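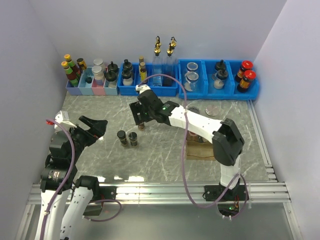

Sauces and jars in the organizers along the back of the counter.

Pre-season gear check, Jidville hut

Filled in by Igor Ostrowski, October. Comments from Kayode Ekpo where marked KE. Work through it in order and write something beside every line, even if it is only OK.

REELS

Drag, all loaner reels: OK on the fly reels. One Sowa baitcaster slips at full lockdown. Tagged and hung on the repair hook.
KE: Washers are glazed. I have a spare set at home, leave it on the hook.

Reel foot and seat screws: Two loose on the Gidine 8-weights. Snugged up by hand, no thread lock used.

Handle knobs and spindle: OK.

Spool rims, check for nicks: One Grison spool has a burr on the outer rim, sharp enough to open a thumb. Filed and polished. Run a cotton ball over it before it goes out again.
KE: Done, no snags. Fine to lend.

Backing and knots: Replaced backing on the older Gidine. The arbor knot had rusted to the spool where the finish is gone.

RODS

Guides and tip-tops: Cracked insert in the second guide of the blue spinning rod. Not to be lent until rewrapped.

Ferrules: Cleaned and waxed. The four-piece travel rod still twists under load. Tape the joint if it has to be used.
KE: I would sooner pull it. If the tip flies off on a cast, somebody behind wears it.
Igor: Pulled.

Grips: Cork filled on one. Nothing loose.

WADERS AND BOOTS

Wading belts: Every pair must have one clipped to it. Two pairs had none. Borrowed from the spares bin, more on order.

Seams and gravel guards: Pinholes at the left knee of the large stockingfoots. Patched inside, cured overnight, held water the next morning.

Boot studs: Missing from the heel on the size 11s. Felt soles have been taken out of the loaner rack and stay out.

Laces: OK.

LIFE JACKETS

Inflatable cylinders: Unscrew each one and weigh it on the small scale. Stamped minimum on ours is 70 grams. Lowest reading was 74. All pass.
KE: Write the weight on the tag each time. Last spring's tags are blank.

Firing indicators: All green except one. That jacket has been set aside for a re-arm kit.

Foam vests: Buckles OK. One zipper is stiff. Candle wax helped, though not much.

HOOKS AND TOOLS

Barbs: All loaner flies and lures to be pinched down before they go in the boxes. Still 3 trays to do.

Pliers and forceps: Oiled. One pair of forceps won't lock and has gone in the scrap tin.

Eye protection: Enough for a full class. Scratched lenses thrown out.

First aid kit: Saline expired, replaced. Side cutters for hook removal were missing from the pouch and turned up in the canoe trailer. They live in the pouch.

STORAGE

Rod racks: Top bracket on the creek side was pulling out of the wall. Moved over to the stud — longer screws used.

Line and leader drawers: Keep out of direct sun. Old mono with no label was cut up and put in the recycling tube.

STILL OPEN
Baitcaster washers (KE)
Guide rewrap, blue rod (Igor)
Re-arm kit, one jacket (Igor)
Studs, size 11 boots (KE)
Wading belts, on order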